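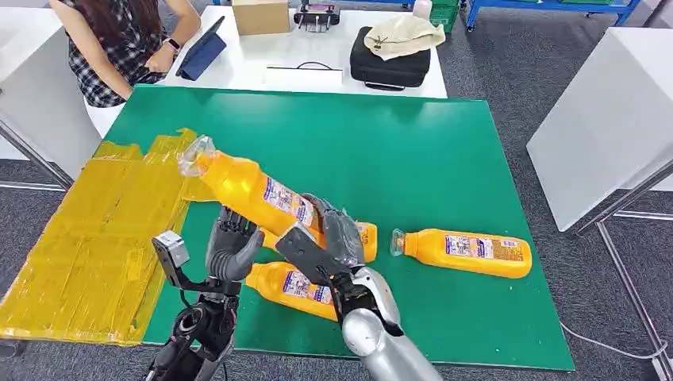 Fig. 4-1. Bottle work on the green mat, with the helper at the far end of the table.

Section 4. House rules for bottle sessions

I wrote this section of the Mosia set-up guide for people who've finished Section 3, so your arms are bolted down, both hands answer, and the stop button does what it should. If any of that isn't true yet, go back. I'll wait.

What follows is how I run a tabletop session with household bottles: pick one up, turn it, put it down again. It's about the friendliest job you can give a two-armed robot, and that's exactly why people get sloppy with it (me included). These rules replace the one-page sheet that came with the Prunutance starter kit. Last revised October 28, 2024.

4.1 Before you power the arms

1. Lay the green mat flat on the table and press down the edges with your palm. A lifted edge will catch a fingertip sooner or later, and then the mat comes along for the ride.

2. Wipe the mat. Little white specks from packaging don't bother the hands at all, but grit does, so run your fingers over it when you're done.

3. Look at the bottles one at a time. Close every cap and squeeze gently with the bottle pointed down over a sink. If it drips, it doesn't go on the mat. I like to wrap the cap end in clear film as well. Use enough to hold the cap shut and tuck the loose end in.

4. Decide what's in the bottles and write it on the session sheet. For practice, I fill empties with plain water and mark each one so it can't wander back to the cleaning shelf. If you're using product that's still in its original bottle, keep the maker's label on and read the warnings before the first run.

CAUTION: Never refill a cleaner bottle with a different cleaner. Some of these products make nasty fumes when they meet, and a rinse under the tap isn't enough to make me comfortable. Same brand, same product, or water in a well-rinsed bottle. That's the whole menu.

5. Put out only what the task needs. Nine bottles is the most I allow for one session, counting the spares, and the spares live on the white table beyond the mat. Boxes, cases and small tools can sit back there too, as long as the arms can't reach them at full stretch. Check that with the reach test in Section 3, please don't eyeball it!

6. Follow each cable from plug to plug. Arm cables need slack for a full wrist turn. Floor cables go where feet don't, or under a cover if there's no other way to route them.

Note: If you have packing material or tape at the side of the table, tug on it. Anything that slides when you tug it gets taken away or fastened down.

4.2 Where people stand

I use two people, always. One drives, one helps. The helper stands at the far end of the table, past the mat, and does the resets and the note taking. The driver can see the helper the whole time, and if that ever stops being the case the driver stops the arms. We don't argue about whether it was a close call first.

The Górecki floor plan at the back of this guide shows a 60 cm strip beside each arm. Treat that strip as part of the robot. Elbows swing out farther than you'd expect when a hand comes back toward the base, and I've got a coffee mug in two pieces to remind me.

7. Agree on your words. Ours are "hands in," "hands out" and "stop." The helper says "hands in" and waits for the driver to repeat it with the arms on hold. Only then does anything human go over the mat.

8. Keep the helper's tablet on the table and propped up. A tablet held in one hand means one hand less for everything else, and people reading a screen drift forward without noticing.

9. Try the stop button again. Yes, again. Once at the start of the day and once after every break.

4.3 Gripping and lifting

10. Start Grokeo in slow mode and leave it there for the first bottle. You'll be tempted to skip this once you've had a good week. I skipped it in July and spent the rest of the afternoon mopping.

11. Bring the hand in low, with the fingers open wider than the bottle, and close on the body. Necks and spouts are too narrow for a steady hold, and a thumb on a flip cap can pop it open.

12. Raise the bottle just clear of the mat and hold it there for a slow breath or two. Watch for creep. If the bottle is turning in the fingers, set it down, back off and take a new grip. Squeezing harder in mid-air is the wrong fix, especially with soft plastic.

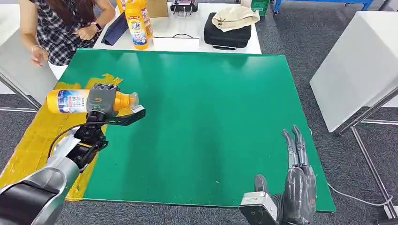
Once the hold is steady you can go higher, though I keep everything over the mat and never carry a bottle past its edge. Sideways is fine. Tipped with the cap pointing down is fine too if you did step 3 properly, but do it low, and do it with the helper standing back.

13. Park the hand you aren't using. Open, still, and off to its own side is what I look for. If your task needs both hands, bring the second one in only after the first has settled, and keep the wrists from crossing. Grokeo does warn you when the wrists get close. It doesn't know how long your bottle is, though, so leave extra room.

14. Watch the modules and brackets on the arms as well as the fingers. They stick out, they're easy to forget, and they're the first thing to knock a bottle that's lying nearby.

15. Set the bottle down on its side or on its base, whichever your session sheet calls for, and open the fingers fully before you pull away. A half-open hand drags the label, and after a few dozen rounds there's not much label left.

CAUTION: If a bottle drops, stop both arms. Don't chase it with the other hand. I know it feels like you could catch it. Stop, say "stop" out loud, and let it roll.

4.4 Spacing bottles on the mat

Most of my failed grips came from bottles lying too close together. The hand needs room to slip its fingers down both sides of the bottle, and a neighbor an inch away takes that room up.

16. Lay bottles with a clear strip of mat between them, wide enough for your own flat hand. That's my only measuring tool and it works well enough.

17. Point the necks the same way if you can. Mixed directions are a good exercise later on, and a pain on day one.

18. Pick the nearest easy bottle first and leave the awkward one for last, when there's more free mat around it. 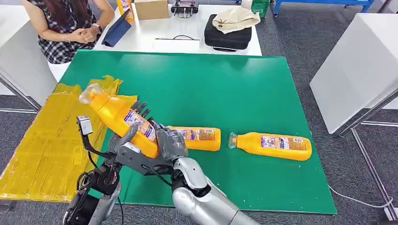
4.5 Resets and breaks

19. Put the arms on hold, wait for the 16-second timer in Grokeo to run out, then call "hands in." The wait feels silly the first ten times. Please keep it anyway, and don't change the number in the settings file so your log matches everyone else's.

20. Let the helper straighten the bottles, swap in spares and check the caps. The driver's hands stay off the controls until "hands out."

21. Write down every drop, leak and surprise stop, even the dull ones. My own log has 147 entries, and a good chunk of them say "cap film came loose." I changed how I wrap caps after reading that back.

22. Take a real break when either of you gets bored. Power the arms down if you're both leaving the room.

4.6 If something leaks

23. Stop the arms and cut power at the wall switch before you wipe anything. The wrists have open joints, and I don't want your cloth in there while they can still move.

24. Blot the mat from the outside in. Lift the nearest edge and look underneath, where liquid likes to sit.

25. Check the fingers and the palm for wet spots. If the leak was anything besides water, wear gloves, follow the label on the bottle, and open a window if the label tells you to.

26. Leave the hands off until they're dry to the touch, then run the finger check from Section 3 before the next lift. Note the time in the log, and put the leaky bottle in the bin right away so it doesn't sneak back into the lineup.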